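Print this page | E-mail to a friend

The Fairclough table, in white

Share (6) | Comments (4)

I have been selling tables from our unit in Mivville for a good many years now, and if there is one that people ring up about and then ring up about again, it is the Fairclough. It is a plain white rectangular table, and I know that doesn't sound like much to get excited over, but bear with me! Most of them go to small shops, who want something to stand in front of the shelves for folding, bagging and sorting, and who don't want to spend a fortune on a proper counter that can never be moved again once it is in.

The top is wiped down with a damp cloth and a drop of washing-up liquid, and please do leave the scouring pads in the cupboard. Dark marks from rubber or metal will usually lift if you get to them the same day — a little bicarbonate of soda on a soft rag does the trick, and then a rinse. The legs come off with the key we tape to the underside, and every foot has its own adjuster, so an old shop floor that runs downhill towards the door (ours does) needn't put you off.

As for size, it stands 93 cm high, a comfortable height for working on your feet. I am fairly tall and my wife is not, and we have both spent long afternoons at ours with a heap of dusters and cloths to fold without any grumbling afterwards. If you would like it lower for sitting at, do say so when you order and we will cut the legs before they are painted. Allow 12 working days for that, or a bit more if the workshop is busy, as it generally is in February when everyone has their refit.

Customers often ask whether they should buy one long table or two shorter ones. I would always say two, if you have the room, with one kept clear to work on and the other for whatever is waiting its turn. You can push them end to end for stocktaking and pull them apart again afterwards, and they will go through an ordinary doorway without anybody losing a knuckle.

White table in front of drinks shelving
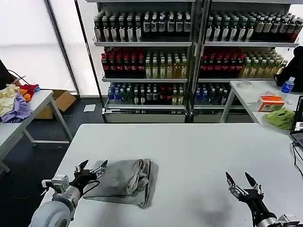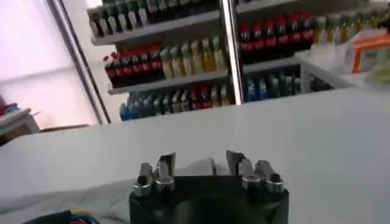
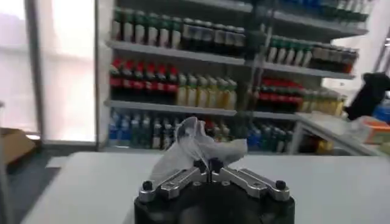
Reading time: 4 minutes

The white top sits nicely with shop shelving full of bottles, I think, and a pale surface is kind to your eyes when you are handling grey cloths or thin white bags under bright lights. We do the same table in the Alik finish too, a soft oatmeal colour, for anyone who finds white a bit stark. The Cekine trolley has been made to slide underneath either of them and can be added to the same delivery.

Delivery is by our own van within the county and by carrier everywhere else. The tables arrive flat, wrapped in blankets if it is our van — we do like to have the blankets back, so please don't let the driver leave without them! For prices, leg heights or a sample of the top to take home and spill tea on, ask for Howard Heywood at the unit, or leave a message and I will ring you back once the shop has gone quiet.

Page updated January 2020

We use cookies to remember what is in your basket. By carrying on you agree to this. OK | Read more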